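Section 4: Folding on the bed

You have your clean, fully dry clothes and your Sistari folding board nearby, and now comes the part we love best at Geraghty. A bed is the best folding table most homes will ever own! It's wide, it's soft on the knuckles, and it's close to where the clothes are going. The steps in this section work for button-up shirts, tees and soft pants, with or without the board.

4.1 Clear your space

1. Push pillows, blankets and anything soft toward the head or foot of the bed. They don't have to leave the room.
2. Pull the sheet tight at the corners. Wrinkles underneath have a way of turning up in the shirt on top.
3. Pick one side of the bed to stand on and stay there. You'll turn the clothes, and your feet can stay put.
4. Decide where finished pieces will go. A corner you aren't reaching across is perfect.

Note: A patterned sheet is fine, and a pale one is a real help with dark clothes. Black on black is hard on the eyes at the end of a Monday.

4.2 Lay out a button-up shirt

1. Fasten the top button, the middle one and the last one. Fasten the rest if you like a crisp front.
2. Lay the shirt on the bed with the front facing up and check the collar, the placket and the pocket area for missed stains.
3. Stretch both sleeves out to the sides.
4. Smooth from the collar down to the hem with flat hands – long, slow strokes, never little pats.

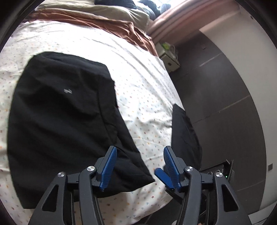
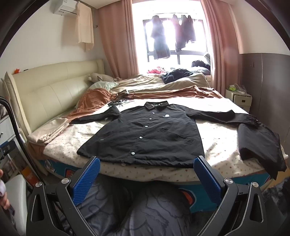 Black clothes on a dotted sheet; the button-up shirt in the second picture is laid out front up, collar at the top.

Should a shirt be buttoned all the way before folding?
Three buttons are enough for most shirts: top, middle and bottom. Button the whole front if the fabric is slippery or the shirt is going into a suitcase.

4.3 Fold the shirt

1. Turn the shirt over so the front is down and the collar points away from you.
2. If you're using the Sistari board, center it just under the collar. Without the board, picture two lines running down from the middle of each shoulder.
3. Fold the right side in along its line, then bring the sleeve back down so it lies straight along the body.
4. Do the same on the left.
5. Fold the hem up 4 inches, then fold the body up once more to meet the bottom of the collar.
6. Slide the board out toward you and turn the shirt over. Look at that collar!

Caution: Don't press down on the board with your knee or sit on it. The hinges are made for fabric and light hands only.

Caution: Keep clothes just off the iron away from the board until they have cooled.

4.4 Tees and soft pants

Tees follow the same steps, minus the buttons. If there's a printed logo, fold so it lands on top and you can find the shirt later without digging. For pants, lay one leg over the other, tuck the seat point in to make a straight edge, and fold in thirds from the ankle up.

4.5 Stacking

Stack up to 8 shirts or 14 tees in one pile. Turn every other shirt so the collars alternate and the pile stays level. Heavy pieces go at the bottom – sweatshirts, then pants, then everything else.

If your pile leans, go back to step 5 in 4.3. An uneven hem fold is nearly always the culprit, and it takes seconds to redo.

Continue to Section 5, Drawers and Shelves.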